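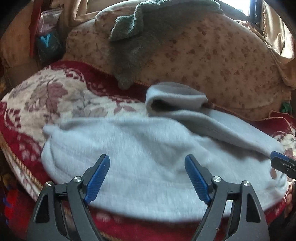

Granström, February 3, 2024

Slept badly, got up late, and did the sofa work after lunch when the light from the window was decent. The job this month is soft laundry. Eltard wants folding and picking up on real furniture, in real rooms, and they don't want the furniture cleared first. So the bags stayed in the corner and the gray throw stayed over the back.

I started with the blue fleece. It is a bad thing to grip. If the jaws come in too flat they slide over the top, and if they come in too steep they go through to the cushion and pick up the cover as well. What works for me is to come in open, stop just short, and close slowly on a ridge in the cloth. I have to remember that the arm will copy whatever I do, including the small hitch in my wrist when I am not sure. Xóchitl Tapia told me in December that she could tell my recordings from hers by that hitch. I have been trying to lose it ever since. My shoulder started to ache early on, so I took a break and had soup.

After the soup I did socks. I like socks better. The instruction sheet says to take them near the cuff, but I go lower when the sock is lying badly and then correct. I asked Pimell by email whether that counts as a fault. They wrote back that corrections are fine as long as I don't let go and start over without ending the take. I had been doing exactly that since last week, so some of those will have to go.

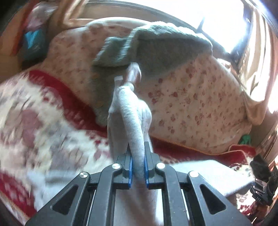 Later

Phoned my sister. She wanted to know if I get paid by the sock. I said no, by the accepted take. She thinks I should ask for more. I may, at the end of the contract.

Went back to it at four with the light gray fleece. It is heavy for its size and the seam pulls the fold to one side. I tried it the long way first and then across, and across is easier to hold level. When I do it by hand with no tool I never think about which way a thing wants to fold. With the jaws I have only the one pinch on each side, so I need to decide before I touch it. I said this to Xóchitl and she said to write it in the log, so I did, on the sheet for today:
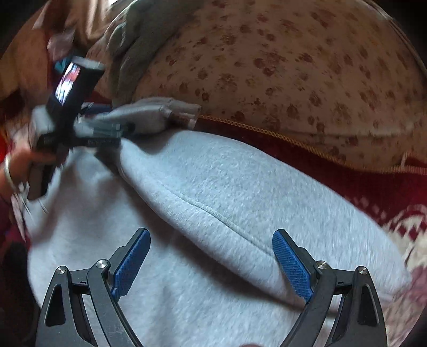 Page 34

Fold across the seam. Keep the pads facing each other until they are well over the cloth. Close, wait, lift. If the cloth bunches, leave it bunched and finish the move.

The last line is the one I find hard. I want to tidy it. The point of a demonstration is that the arm gets to see an ordinary try, and my ordinary try has creases in it.

Upload was slow. The Etari site stopped twice and I had to log in again both times. My total with them now stands at 2444 takes, and 22 of today's are in. The rest can go up overnight if the connection holds.

Must buy milk and a new lamp for the hall. The round cushion needs brushing too, it is covered in fluff from the fleece. Tomorrow is towels, and I am to keep the same sofa.

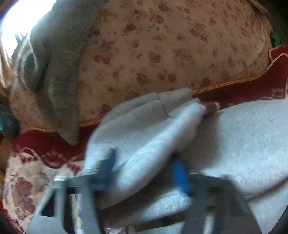

Gray fleece, pinched near the seam.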